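Sanditstead Checked Cloth by Bultis

Table linen > Cloths > Everyday

Woven cotton, hemmed on all four sides, and large enough to reach the floor if your table is modest and your floor is close. The Sanditstead has been in our range longer than the kettle in the packing room, and it has needed less descaling.

Jericho Macaraeg drew the check on the back of a delivery note and has resisted every suggestion to improve it. We once asked for a version with lemons. He went home early. 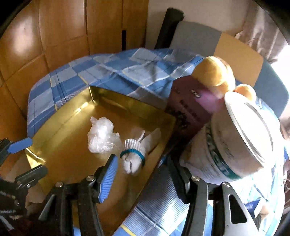
Weight is 200 grams per square meter, heavy enough to stay put outdoors in a light breeze. In a strong one you'll want clips (sold separately, naturally). Expect it to shrink a little in the first wash – we cut it generous to allow for this, so please don't measure it straight out of the packet and write to us.

Care: machine wash at 60 degrees, line dry, iron if you have guests who notice. Red wine comes out if you get to it the same evening. Candle wax comes out with brown paper and a warm iron. Turmeric is a life choice.

Sizes: small square, large square, long rectangle. The round one is gone. It was never very round. 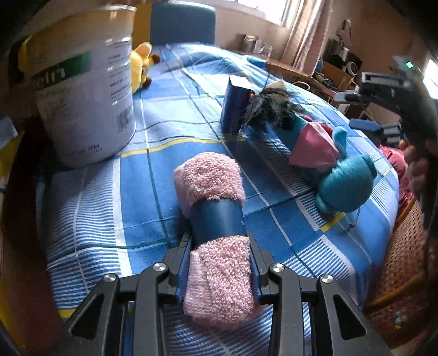

Matching napkins come in packs of 10, which suits a family of four with a messy fifth. If you prefer something plainer, look at the Zalanen, a single-color cloth with the same hem and far fewer opinions. The Dierckx runner goes over either.

Cafes and guesthouses: we weave to order from 300 meters. Hamisi Makokha handles trade inquiries and answers the phone until four in the afternoon, after which he lets it ring. Swatches are free. Please stop sending them back, we have plenty.

Returns accepted on unwashed cloths with the label still attached. Crumbs will be taken as evidence of use.

Next weaving of the long rectangle: January.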